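Skemo Open Mesh, White
Sold by the metre or by the roll
Item 3845

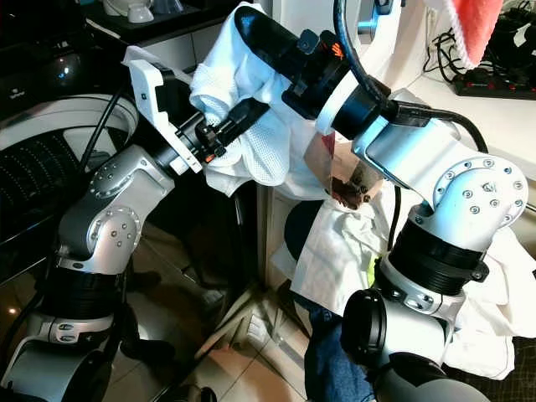

Skemo is a lightweight knitted mesh for garment linings, sports overlays, drawstring bags and covers that need to pass air. It is stocked by Molon in white only. The handle is soft enough to gather by hand, and the knit does not fray at a cut edge, so seam allowances can be left raw on inside work.

Specifications
Fibre: 100% polyester
Construction: warp knit, open hole
Colour: white (optical)
Finish: heat set, no resin
Stretch: moderate across the width, slight along the length
Roll length: 8 m
Minimum cut: 1 m
Current dye lot: 577

Dye lots
White varies between lots. Where panels will sit side by side, order the full quantity at one time and put "single lot" in the order notes. Orders without the note are filled from whatever is open on the cutting table. We can't match a lot after it has sold through. Lot 1939 is finished and returns against it can only be credited.

Cutting and sewing
Lay the cloth out flat and let it relax before cutting. Mesh pulled straight off the roll will be longer on the table than it is an hour later. Use pattern weights in place of pins where possible; pins drop through the holes and are hard to find afterwards.

Ballpoint needle, size 75/11. Polyester thread. A narrow zigzag or a three-thread overlock both work well. If the machine draws the fabric into the needle plate at the start of a seam, begin on a scrap of tissue or change to a straight-stitch plate. Reduce presser foot pressure if the seam ripples.

Bind any edge that will take a drawcord or carry a load. Tapley 20 mm bias tape in white is a close colour match. Patard knit binding has more give and is the better choice for armholes and necklines.

Washing
Cold or warm machine wash, up to 40 degrees. Wash apart from denim and other dark cottons, which can transfer dye to white polyester. Close zips and hooks on anything in the same load. Line dry in shade or tumble dry on low. Do not bleach. Do not dry clean.

Mixed loads should be sorted before folding. Mesh catches on buttons, rivets and swing tags, and a snag is easier to ease out by hand from the back of the cloth than to cut. Never trim a pulled loop flush, as the hole will open at the next wash.

Ironing
Seldom needed. Use a cool iron with a pressing cloth and keep it moving. Direct contact at cotton settings will glaze the surface or melt it.

Not suitable for
Insect screens, load-bearing nets, cookware covers, or outdoor shade. The fabric has no UV treatment and will yellow in continuous sun.

Ordering
Cut lengths are supplied folded, rolls on a cardboard core. Lengths over one metre are cut in half-metre steps. Orders received by noon Tuesday go out with that week's dispatch. Cut lengths are non-returnable unless faulty. Check the fabric before cutting into it; claims for flaws are accepted on uncut pieces only.

Related items
Tapley bias tape, 20 mm, white
Patard knit binding, white
Skemo swatch card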